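Chapter 6
When the Bench Changes: Automation in a Repair and Recovery Shop

What you will study in this chapter
- How a job is divided into tasks before any part of it is automated
- Why some tasks move to a machine early and others stay with people
- What happens to skills, pay grades and daily rhythm after the change
- How to interview workers about a change they are still living through

Opening case: Brilleck

Brilleck takes in office computers that companies no longer want. Some are repaired and sold again. The others are opened, and their useful parts are removed, tested and put on shelves. For many years all of this was done by people standing at benches with a screwdriver, a tray for screws and a bin for cables.

In October the firm installed two robot cells, bought from a supplier named Fendix. The cells were placed at the end of the same hall, where everybody could see them from the benches. Management had made a list of 814 separate hand movements which a worker does in a normal shift, and the list was pinned to the board beside the lockers. Rhonda Lapointe, who had worked at the benches longer than most, remembers reading it during her break. "I did not know my day could be written like this," she told us. "I looked for the part where I decide things, and it was not there."

Her remark is a good place to begin. A list of movements is a useful tool for an engineer, but it leaves out the small judgments between the movements. A worker who pulls a cable feels if the plug is coming straight. She notices that a screw is already damaged and changes the bit before she makes it worse. In the language of this book, the list describes the operations and is silent about the control of the operations.

The inside of a desktop computer is also less regular than it looks from outside. Two machines of the same model may have their cables laid in different ways, depending on who opened them before. A gripper has to come in from above, between sheet metal and wires, and the part it must reach is often partly behind something else. At Brilleck the robots were first given the machines with the most open layout, and the difficult ones stayed at the benches. As a result, the bench work became harder on average, although the number of pieces expected per shift was not changed for the first months.

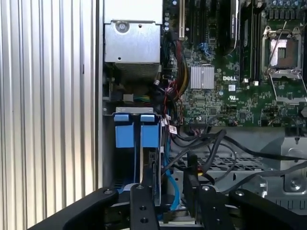 6.1 From job to tasks

A job is what a person is hired to do. A task is a piece of work inside the job, with a beginning and an end. Automation almost never takes a whole job at once. It takes tasks, and what is left over must be put together again into something a person can do for a full day.

At Brilleck the left-over tasks were these: sorting the incoming machines, opening the cases with unusual locks, freeing cables that were caught, and standing ready when a cell stopped. The last one was new. It was written into the job description under the word "attending", and it was this word that caused the most discussion between the workers and the office.

Kartini Ong, the shift leader, explained the problem to us in simple terms. When a cell is running well, the attendant has little to do, but she cannot go away. When it stops, she must understand quickly what the machine was trying to do and where it is stuck. It is waiting and hurry in one job - and the old bench work had neither of them to this degree.

We will return to attending in section 6.4, where we compare Brilleck with Yeoh, a firm that trained every bench worker to attend and changed the roles every two hours.

Key terms in this section
Task: a piece of work with a clear beginning and end.
Residual tasks: the tasks that remain with people after others were automated.
Attending: staying near an automatic process in order to act when it stops.

Before you read on

Think of a job you have done yourself, paid or unpaid. Write down its tasks in the order in which you did them on an ordinary day. Then mark the places where you had to decide something, even something very small. Keep this paper, as you will need it again in section 6.2.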